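Mailing list archive — Buildings and Safety
4 min read

Subject: Re: Water shut-off valves and the insurance renewal 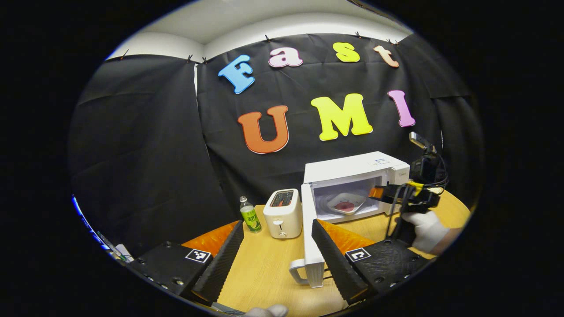 Hello Morena, and hello everyone else who has been following along,

Thank you so much for writing, and I'm sorry it took me most of a week to sit down with a proper reply. I read your message twice, then went and dug out our own folder from the flood (it is a fat folder!) so that I wouldn't be telling you things from memory.

Morena Bellini wrote:

> Hi all,
>
> Our insurer has asked whether we have automatic leak detection
> on the main water line, and says the deductible for water damage
> will go up at renewal if we don't. The building is an old one, two
> floors plus a basement, and it sits empty every weekend and all
> through the school breaks. I have one quote, from Ekska, for a
> flow sensor and a motorized valve. Has anyone been through this?
> Is it worth the money, and did your insurer really take it into
> account? I'd also like to know what happens with sprinklers,
> which share the same incoming pipe as our taps.
>
> Thanks,
> Morena

We have been through it, yes, and from the wrong end. In September a supply hose under a sink on our upper floor at Fasatthorpe let go sometime after everybody had left for the evening. It was a braided hose, the ordinary sort you find under any sink, and I doubt it had been looked at since the day it was fitted. By morning there was water in the stairwell and the ceiling tiles in two rooms below had come down. The meter put the loss at 852 gallons, which doesn't sound like a great deal until you've tried to get it out of a carpet.

The cleanup itself went pretty well. The drying company had fans running the same afternoon, and they were lovely people who put up with a lot of hovering from me. The paperwork was the slow part. Our adjuster wanted photographs of every room, the failed hose itself (please, please don't let anyone throw the broken part away!), and some proof of when the building was last checked. We had no log of any kind. I ended up putting one together from alarm records, and it was accepted in the end, but I'd have slept better with a plain notebook by the door.

So, your questions. We now have a Wetard unit on the main, put in by a local plumber, and I'm happy with it. It learns the usual flow and closes the valve if water runs too long when the building is set to "away." The thing I'd ask Ekska is whether you can change the limits yourself or have to call them out. Ours came set far too touchy, and it shut the water off twice in the first month while somebody was filling mop buckets. We moved the limit up and it has behaved since.

About the insurer: get it in writing before you order. Ours would only count the device if it was on their approved list and if a licensed plumber signed the form, and the form had to reach them before the renewal date. Given both of those, they left the deductible where it was. They didn't lower the premium, though I did ask, and I asked nicely.

On the sprinklers, I'd stop and get somebody qualified to look at the pipes in person. The shut-off valve has to go on the domestic branch, after the point where the sprinkler line splits away, so that it can never cut the water to the heads. In an old building the split isn't always where the drawing says it is. Our drawing was wrong by a whole wall. Your fire marshal may want to see the plan too, and a phone call there costs nothing.

One cheap thing while you're waiting on quotes — change the hoses. We replaced every supply hose in the place, under sinks and behind toilets and the washing machine, and the parts came to $172. I wrote the date on each one with a paint marker. Roughly an afternoon's work for two people, plus a bit of grumbling about cabinets.

If you'd like to see our inspection sheet, write to me off the list and I'll send a copy. It's based on one that Mrs. Zúñiga passed along from her building, and it fits on a single page.

Do let us know what Ekska says about the limits.

Warmly,
Helen

This site uses cookies to remember your archive settings. Accept | Manage preferences

Contact the list owner | Back to top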